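Week 4: Where your hands go when you cook
6 min read

Okay, so last week we did shopping lists, and I promised we'd get to the kitchen itself. I want to talk about reach. I've been teaching home cooking to beginners long enough to have a firm opinion on this, and my opinion is that most slow cooks are walking too much.

Try it at home before our next class. Make one ordinary dinner, something you could cook half asleep, and put a pencil mark on a scrap of paper every time you leave the stove to fetch something. When I did this with my own Tuesday-night rice and beans I had 20 marks before the onions were soft. Twenty! And I write handouts about kitchens!

I moved three things after that. Salt and oil came down off the high shelf, the spatulas went into a jar by the burner, and the colander moved from the pantry to a hook over the sink. The next time I made the same dinner I got 10 marks, and most of those were the refrigerator.

A few words you'll hear me use:

Landing spot. The clear bit of counter where a hot thing goes when it comes off the heat. Decide on it before you turn anything on. If you have to shove the mail aside with your elbow while holding a pan, you didn't have one.

First reach. Anything you can touch with your feet still and your elbow slightly bent. Keep it for what you grab with one hand while the other is busy (stirring, mostly).

Second reach. One step or one stretch. Plates, bowls, the good knife if you only chop at the start.

Storage. Everything else, and I mean the waffle iron too. I love my waffle iron and it lives in the hall closet.

People with tiny kitchens always tell me this doesn't apply to them, and I think it applies double. When the counter is small, the pot, the plate and the toaster oven are all after the same patch of it, and a long-handled spatula takes up more space than you'd think.

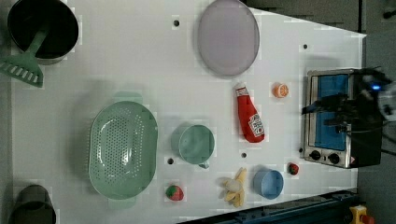

One student from the spring group wrote back that she disagreed with the whole idea of first reach, seeing as she is left-handed, shares her stove with a right-handed husband, and every sensible spot for one of them is a nuisance for the other. Fair point! What they settled on was two jars, one on each side of the burners, with a spoon and a spatula in each. It cost them a little counter and she says the arguing has stopped. If you share a kitchen, do your pencil marks separately and then compare.

For next time: bring your scrap of paper, plus a quick sketch of your counter with the landing spot circled. Stick figures and wobbly lines are fine. We'll start on knives in August, so don't buy one yet.

Related handouts
Week 3: A shopping list you'll use
Week 2: Rice, four ways
Week 5: One knife is plenty
Cleaning as you go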